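Dušan Slanina
Notes from a week on the Plutoscombe grasp stack. Mostly controller, some perception. 1/

The old pipeline closed the fingers to a fixed width and hoped. Fine for cubes. On studded toy bricks it fails when a neighbor is touching, as one finger lands on the neighbor's studs and the wrist pitches. 2/

Replaced it with an admittance loop on the approach axis. Outer loop runs at 10 Hz from the wrist camera, inner loop at 2000 Hz on motor current. The outer loop only moves the setpoint. It never touches gains. 3/

First bug: timestamps. Brotlow (our bus driver layer) stamped frames on receipt, and the pose filter treated that as exposure time. At slow speeds you can't tell. At transit speed the brick estimate trails the hand. Stamping at trigger fixed it. 4/

Second bug: segmentation merges bricks of similar color when they overlap. Two pinks come out as one long pink. Nyarko now splits masks on stud lattice phase. If the stud grids don't share a spacing and angle, they are separate parts. 5/

Lattice phase also gives yaw for free, modulo 90 degrees. The remaining ambiguity doesn't matter for a 2x2. For a 2x4 we take the long side from the mask. 6/

The planner is unchanged apart from one cost term: finger sweep volume against every other mask, inflated by 7 mm. It prefers picks from the top of a heap without anyone having to write that rule. 7/

Replayed 3388 logged approaches through the new code before letting it near hardware. Replay catches timing and mask errors. It tells you nothing about contact, so don't tune the admittance gains on it. I tried. 8/

Still open: glare on glossy tops eats studs, and the lattice fit goes quiet when it has fewer than three. Currently it falls back to the mask centroid and lowers the approach speed. Config is in the Bindora repo under grasp/lattice, defaults as of May. 9/9
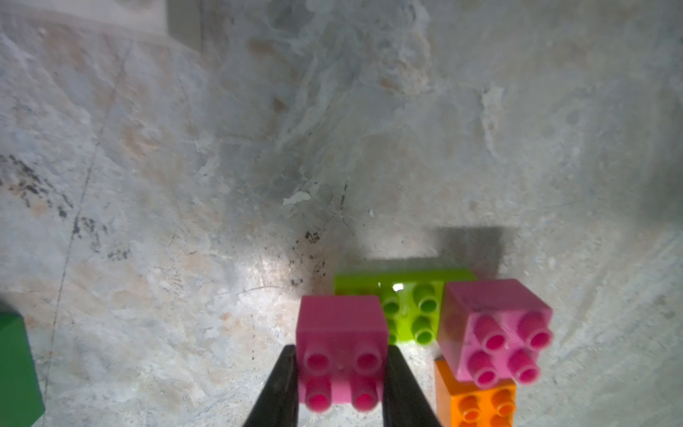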